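Ticket 237: left hand slips off the trays, then faults on close
Unit: Sirero two-arm, line-side kitting cell
Opened: 19/07/2021
Status: Waiting on parts

Entry one

Hi all, opening this one because the left hand on our Sirero has started dropping trays again, and I'd rather have it written down somewhere than scattered over a bunch of chat messages. It picks a black tray off the top shelf of the yellow table, gets it up maybe an inch, and then one side of the grip lets go. The tray flops back down, the hand tries to close on nothing, and I get the grip timeout. Clear it, run again, same thing. It did it on 9 picks out of a batch this morning before I gave up and filled the order by hand.

The right hand is fine, by the way. Same program mirrored, same speed, never misses.

Entry two

First thing I did was the boring stuff. Power cycle, re-home both arms, wiped the finger pads down (they were pretty grimy, I'll admit it). Got a couple of nice clean picks and thought I was done. Nope! Came back from lunch and it was dropping trays again.

Then I swapped the tray order so it would start on a different one, just in case we had a warped tray. No change, so I'm calling the trays good.

Entry three

Pulled the log off the controller and compared left and right. The left hand reports closed way too early, before the fingers could possibly be down on the tray flange. My guess is the thumb side isn't traveling all the way and the other fingers are doing all the work. With the arm powered down I can wiggle the thumb joint a little, and I can't do that on the right hand at all.

I also went over the cable on the left arm, from the top of the arm down to the wrist. No nicks, and both connectors were seated. I unplugged and reseated them anyway. Then I jogged the arm out and back with the hand closed on nothing and watched the signal, and it never flickered. So I don't think it's the cable, much as I'd love it to be the cable.

Entry four

Redid the hand calibration using the Prodo tool. It failed twice at step 3 (thumb reference) and passed on the next try, which I don't love. After that I turned the closing speed down to half and ran tray picks for up to 4 hours with somebody standing by the stop button. Way better, but still a few slips, and always when it takes the tray by the near end.

So I taught it a new approach that comes in at the near end with the wrist turned a bit more, and I've been stepping through it one move at a time. I'm stopping it at the grip point each time so I can feel around the fingers before I let it lift.
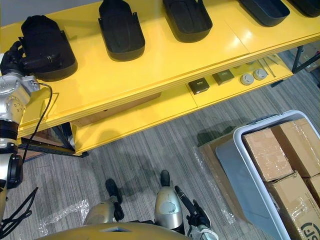

Bandetti support wrote back on the ticket that a loose thumb joint with an early closed signal almost always means the set screw on the thumb pulley has backed out, and that turning the speed down only hides it. They want the hand off the wrist and the palm cover open before anyone runs another calibration, because the tool will happily save a bad thumb reference and then every pick after that is off.

Okay, that would explain the calibration passing on the third go. I've cleared the saved reference and put the left hand on hold. The right hand can keep doing single-arm picks in the meantime, it's just slower.

Asked Sabatier for a set screw kit and a new thumb pulley, in case the old one is chewed up. If anybody has the torque number for that screw, please stick it on here, my copy of the hand manual skips that page. Will open up the palm as soon as the kit lands and post what I find.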